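Most small workrooms have too much in them. I have rented desks in enough of them to have an opinion, and mine is that a room for handwork needs a plain table, a window with blinds that close, and very little else.

Start with the blinds. People pay extra for a view and then squint at their work all afternoon. Horizontal blinds in a pale colour cost little, and on a bright July day they are worth more than the view. Mine at Hemby stay shut until 4.
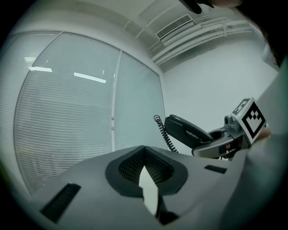
*Closed blinds, white ceiling, pipes left on show.*

I would leave the pipes alone as well. My landlord, Declan McPhee, wanted to box his in, and I talked him out of it. Boxing collects dust, and it has to come off again when a bracket works loose. White pipes against a white wall stop being noticed within a week.

The table matters more. White is right for it, because a dropped screw shows up at once. It should have a hole for cables near one edge — two if the table is shared — and no drawers. Drawers fill with things that belong in a bin. One small cup for odds and ends is enough, and when it is full it is time to tidy.

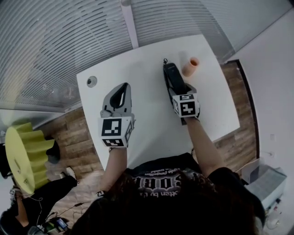
Is a white table harder to keep clean?

It needs wiping more often, since marks show sooner, but a damp cloth at the end of the day deals with most of them.

Floors I care less about. Wood grain hides crumbs and is kind to a chair, so I would choose it over carpet. Spend what is left on the chair.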